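Prarneo opens planning service for firms buying their first robot arms

Friday, October 26, 2018

Prarneo has launched a planning and budgeting service for small firms that want to bring robot arms into handling work and do not know what the full bill will be.

The service, called Flendura, gives a buyer a written equipment plan before any order is placed. It lists the arms, grippers, cabling, mounting rails, spare parts and staff hours, with a price against each line. The fee is £643 per site, and covers one visit and two revisions of the plan.

Prarneo says many buyers budget for the arm and leave out the rest. Work surfaces, cleaning time and replacement gripper fingers are the items most often missing from the plans it is asked to check.

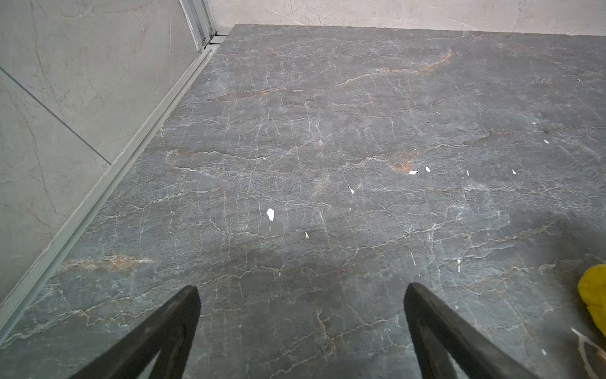

Floor and bench conditions are now part of every site visit. The plan records the surface finish, the lighting and the distance to the nearest power supply, and sets aside money for any changes needed before delivery.

MacLeish, a packing firm that tried the service before launch, used its plan to compare buying two arms at once with buying one and adding the second in February. It chose to buy both together – the cabling and rail work would otherwise have been paid for twice.

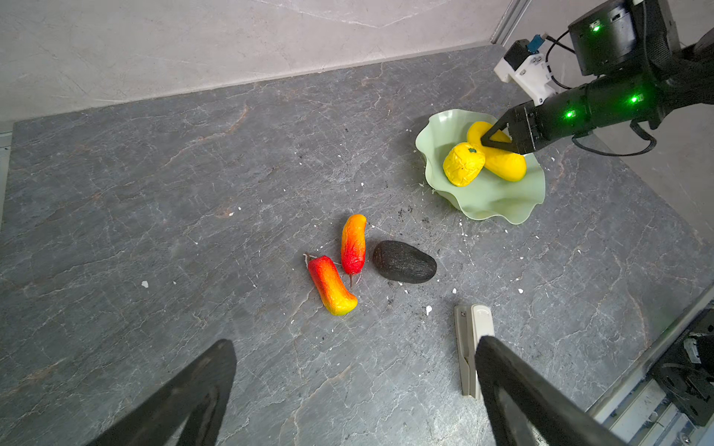
Buyers are also asked to name the goods they expect to handle. Soft, round and uneven items call for different grippers from boxed stock, and Prarneo prices each type separately. Where a firm is unsure, the plan shows a lower and a higher figure.

Training is listed as its own cost. Prarneo suggests setting aside two working days for each member of staff who will run the equipment, with a refresher once the arms are in daily use.

Leasing terms are available through Momness, though buyers are free to arrange their own finance. 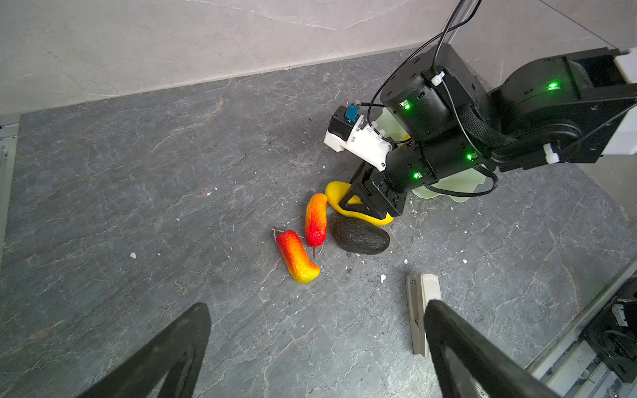

How to book

Site visits can be booked from today through the Prarneo sales office. Firms should have a floor plan and a list of the goods to be handled ready before the visit.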